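EVAフォームで作る型はめパズル盤(四つ穴タイプ)の切り抜き手順

公開日:2018年1月8日

本稿では、厚手の発泡シートから四つ穴の型はめパズル盤を切り出す手順をまとめる。穴の形は八角形、円、十字、正方形の四種とする。ピースの切り出し、はめあいの調整、机への仮固定までを扱い、塗装と箱の製作は扱わない。

材料と工具

・EVAフォームシート(緑、盤用)1枚
・EVAフォームシート(オレンジ、ピース用)2枚
・薄手の厚紙(型紙用)
・マスキングテープ(黄色など、シートと区別しやすい色)
・カッターナイフと替刃
・金属製の直定規
・円切りカッター、またはコンパスと曲線用の細刃
・カッターマット
・耐水ペーパー(320番と600番)
・先の細い水性ペン

シートはClolexの硬質タイプを使った。軟質タイプでも作れるが、切断時に刃の圧力で断面が斜めに逃げやすく、十字の内角がきれいに出ない。硬度表示のないシートを使う場合は、端材を指でつまみ、へこみがすぐ戻るものを選ぶ。替刃はTeixeiraの30度刃を使用した。45度の標準刃は直線には問題ないが、十字の内角で刃先の向きを見失いやすい。

盤とピースを別の色にしておくと、切り抜いた残りとピースが混ざらない。同色で作る場合は、切り出した直後に裏面へ印を付ける。

手順1 型紙を作る

厚紙に盤の外形を正方形で描き、縦横の中心線を引く。外形の角は小さく丸める。丸みは四隅とも同じ半径とし、硬貨など手近な丸いものを当てて写せばよい。

穴の位置は中心線を基準に決める。八角形は縦の中心線上、上寄りに置く。円は左、十字は右に置き、この二つは同じ高さとして八角形よりやや低くする。正方形は縦の中心線上、下寄りに置く。穴と穴のあいだ、および穴と外形のあいだには、シートの厚みの2倍以上の幅を残す。これより細いと、ピースを抜くときに盤がねじれ、使ううちに裂ける。

寸法の基準は正方形の一辺とする。本稿の型紙では33 mmとした。八角形は正方形より大きく取る。同程度の大きさにそろえると、ピースの向きによっては角が隣の穴に引っかかり、入りかけた状態で止まることがある。

八角形は、正方形の四隅を45度で落として描く。落とす長さは、もとの正方形の一辺に0.293を掛けた値で正八角形になる。目分量で落とすと辺の長さが不ぞろいになり、ピースを回したときに入る向きと入らない向きができる。

十字は、正方形を縦横三等分し、四隅の升を取り除いた形とする。腕の幅と長さがそろうので、四方向のどの向きでも入る。

手順2 シートに写す

型紙をシートの表面に重ね、四辺をマスキングテープで留める。テープを引っ張りながら貼ると、フォームが縮もうとして型紙が浮く。テープは置いてから押さえる。

線は水性ペンで写す。油性ペンはフォームに染み込み、切断後も縁に色が残る。直線部分は両端の点だけを打ち、型紙を外してから定規で結ぶ。円は中心点も必ず写しておく。

ピース用の線は、別のシートに同じ型紙から写す。この段階では穴とピースを同寸にしておく。すきまは手順5で付ける。

手順3 作業面を整える

机の上でシートを扱うときは、次に使うシートを奥に寄せ、手前を空けておく。シートの手前の縁に合わせて机にマスキングテープを貼っておくと、動かしたあとも同じ位置に戻せる。切断は必ずカッターマットの上で行い、机の上では位置決めと試しばめだけを行う。 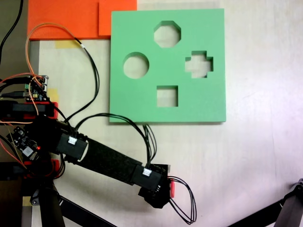
天板が明るい色であれば、穴を通して下の面が見えるため、切り残しの有無を確かめやすい。暗い天板の場合は白い紙を一枚敷く。穴の内壁は断面に光が届きにくく、表面より少し濃い緑に見える。この濃さが一周均一であれば断面はおおむね垂直である。一部だけ幅広く見えるときは、その側の刃が寝ている。

手順4 穴を切り抜く

切る順序は、円、八角形、正方形、十字とする。外形は最後に切る。先に外形を切ると、押さえる余白がなくなり、穴の切断中に盤が動く。

円は円切りカッターを中心点に立て、一度で抜こうとせず、浅く数周する。中心の針穴は抜き落とす側に残るので、気にしなくてよい。円切りカッターがない場合は、刃を固定したまま盤のほうを回す。刃を動かすよりも曲線が滑らかになる。

八角形と正方形は定規を当てて切る。各辺は角から中央へ向かって切り、反対の角からも同様に切って中央でつなぐ。角を越えて切り込むと、そこから裂けが始まる。刃は2回で貫通させる。1回目は厚みの半分まで、2回目で下まで通す。3回以上に分けると断面に段が付く。

十字は内側へ張り出す四つの角を先に処理する。刃先を角の点に垂直に立て、まっすぐ下まで突き通す。次に腕の先端の外側の角も同様に突き、最後に点と点を直線で結ぶ。角が先に切れているため、辺の切断で行き過ぎることがない。

抜き落とした部分は無理に押し出さない。途中で引っかかるときは裏返し、つながっている箇所を裏から切る。引きちぎると縁が白く毛羽立ち、ペーパーをかけても跡が残る。

手順5 ピースを切り、すきまを付ける

ピースはオレンジのシートから、写した線の内側に沿って切る。線の幅の分だけピースが小さくなり、これが最初のすきまになる。

試しばめは盤を平らな面に置いて行う。盤を手に持ってはめると、フォームがたわんで穴が開き、実際よりゆるく感じる。判定の目安は次のとおり。

・指の腹で軽く押して底まで入る:適正
・置いただけで落ちる:ゆるい。使用はできるが、盤を持ち上げるとピースが残る
・押すと盤ごと沈む、または縁が巻き込まれる:きつい。ピース側を削る

削るのは常にピース側とする。穴を広げると元に戻せないが、ピースは作り直しがきく。320番のペーパーを平らな板に貼り、ピースの側面を板に押し当てて引く。削り量は片側最大2 mmまでとし、それ以上必要なときは切り直す。円のピースは一か所にとどめず、回しながら均等に当てる。

十字のピースは内角が削りにくい。ペーパーを二つ折りにし、折り目を角に入れて軽く引く。

手順6 仕上げ

外形を切り、四隅を丸める。丸めは一回の曲線で切ろうとせず、角を45度で落とし、残った二つの角をさらに落としてからペーパーで均す。最後に全周と穴の縁を600番で軽くなで、表面に残ったペンの線を固く絞った布で拭き取る。

完成後に反りがある場合は、平らな板に挟んで一晩置く。加熱して直す方法もあるが、穴の寸法が変わるため勧めない。

手順7 机に置いて位置を確かめる

盤を天板に置き、縁が浮いていないかを真横から見る。浮きがなければ、正方形の穴が手前になる向きにそろえる。使用中にずれる場合は、裏面に輪にしたマスキングテープを貼って仮固定する。両面テープは剥がすときにフォームの表面を持っていくため、恒久的に固定するとき以外は使わない。

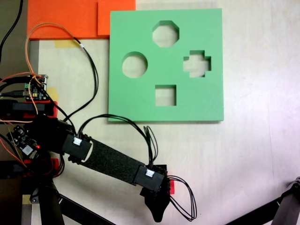 不具合と対処

穴の断面が斜めになった
定規に刃を押し付けすぎている。定規は刃を導くだけとし、力は下方向にだけかける。傾きが小さければ、広いほうの口を表にして使う。

八角形のピースが特定の向きでしか入らない
辺の長さが不ぞろいになっている。入らない向きで軽く当て、浮いている辺に印を付けて、その辺だけを削る。

十字の内角から裂けた
裂けが短ければ、Skurkanoのフォーム用接着剤をつまようじで少量入れ、閉じた状態で乾かす。長い場合は盤を作り直す。接着した箇所は硬くなり、はめあいが変わるので、乾燥後に試しばめをやり直す。

ピースが次第にゆるくなる
フォームの縁がつぶれている。ピースだけを同じ型紙から切り直す。型紙は捨てずに保管しておく。

保管

盤は平らに寝かせて保管する。立てかけると数週間で弓なりに反る。ピースを穴にはめたままにすると縁に癖が付くため、外して袋に入れる。直射日光の当たる場所ではオレンジが先に退色する。

型紙の寸法表はWivvilleの型紙一覧に掲載した。三つ穴タイプの手順は2月に追加する。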